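Notebook, December
Read-through of Elldale, draft 6 (second novel in the Drernik sequence)
Present: Chathurika Chowdhury, self. L.K. notes.

Start 9:40. Worked from the printed draft. Chapters 1 to 8 done, pages 1–71. Purpose is to log where the point of view slips and whether the Paul / Zikuvov subplot earns its length. Prose-level marks are on the printout and not repeated.

Ch. 1–3: close third on Paul, stable. One slip on p. 14, where Zikuvov's opinion of the treaty is given straight from his head. Fix: move it to dialogue or cut. Chathurika prefers cut.
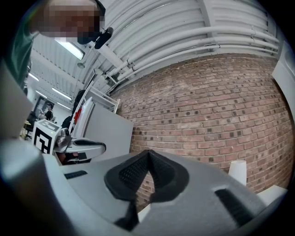 Ch. 4 has the pack council, and the blocking is thin. Characters speak for two pages with no hands, no objects. The author's fallback is "he frowned" (p. 29, 30, 30 again, 33). A held object would carry more: something small, black and rounded, brought up close to the chin and tilted, gives the speaker a posture and gives Paul something to watch. Proposed for Zikuvov at the line "We were never asked." Leave the object unnamed until ch. 6, where it could be the seal.

Ch. 5: no slips. Pacing slow between the river and the gate. Try removing the second flashback, it repeats what the sister has already said.
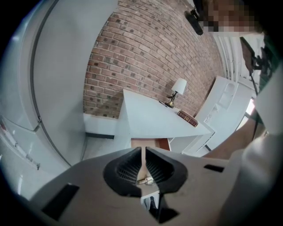 Small silver metal object between the black pads.

Ch. 6–8: bond between Paul and the Drernik heir is asserted on p. 52 and not dramatized until p. 66. Readers of the first book will accept the delay – new readers may not. Chathurika's suggestion is to bring the sickroom exchange forward to ch. 6 and let the argument follow it. Tested by swapping the pages on the printout. Two continuity breaks result: the snow has already melted, and the letter is unread. Both minor.
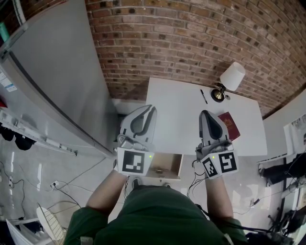 Open items

Total length is 179 pages, so pages 72 on are still unlogged.
Age of Zikuvov: ch. 2 and ch. 7 disagree. Query author.
"Clan" and "pack" used interchangeably. Pick one for the style sheet.
Chathurika to retype the ch. 6 swap. I take the council blocking.

Stopped 12:15, L. Kodikara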